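Anahera Hoani
@anaherahoani

Finally sorting the clothes drawers this month. It's October and the summer things are still on top of everything else. Posting as I go so I actually finish.

1/ Rule I set for myself: every piece comes out, gets looked at on both sides, and gets folded again before it goes back. No shoving. The last time I did this I shoved half of it back in and had to start over.

2/ I'm doing the folding on a cloth. Things slide less than they do on a bare surface and lint is easier to deal with after. Shake it outside when you're done.

3/ Small knit things first. They take the longest for their size, so I want them out of the way while I still have patience.

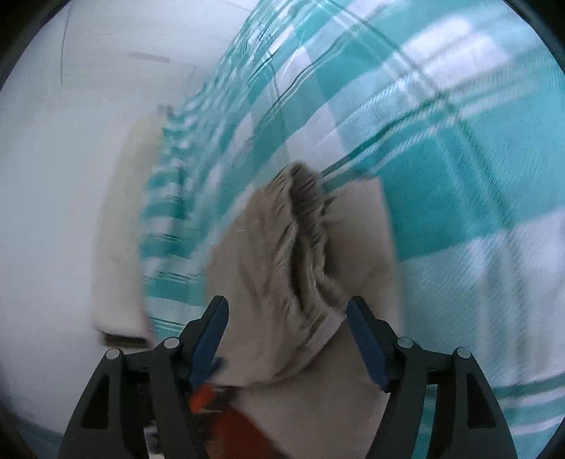
Beige knit, fuzzy at the cuff.

4/ With anything ribbed I check the cuff before the rest. If it has gone slack it won't stay up, and there's no point in giving it drawer space. Fuzz by itself is fine. I have pairs that have looked fuzzy for years and are still warm.

5/ Stray threads: don't pull. Snip them close, or if it's a knit, work the loose end through to the inside with a blunt needle. I pulled one on a Kingi sweater last winter and got a ladder down the sleeve.

6/ Somebody asked if I roll or fold socks. Fold. Rolling one cuff over the other stretches it out. Lay the two together, fold in half, stand them up in the box. The box is an old Olico shoebox with the lid off. It fits the drawer with a little room left.

7/ On to pants. Jeans are easy, they hold a crease and stack flat. Elastic waists are the ones that fight you. The waistband bunches up and the stack leans to one side.

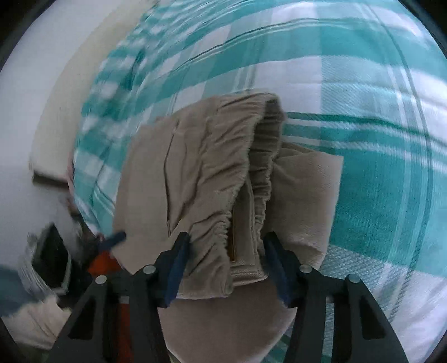

8/ What works for me is one leg over the other, then fold up from the hem and let the waist do what it wants. Smooth the legs and leave the gathers alone. If you try to flatten the elastic it springs back as soon as you let go.

9/ Check the pockets before you fold. So far I've found a bus ticket, a hair tie and a grocery receipt from Clundine that went through the wash and came out as a little gray brick.

10/ I also run a thumb along the pocket seams. That's where mine go first. Anything with a hole goes on the mending chair. The mending chair is getting full.

11/ For pieces I'm giving away I use a paper bag from Irnum, the big kind with handles. When it's full it goes by the front door and then into the car the same day. Otherwise I start taking things back out of it.

12/ Stopping for lunch. Socks and soft pants are done, sweaters are next, and I still need to find the other half of two pairs. Will add to this thread tonight if I get through the bottom drawer.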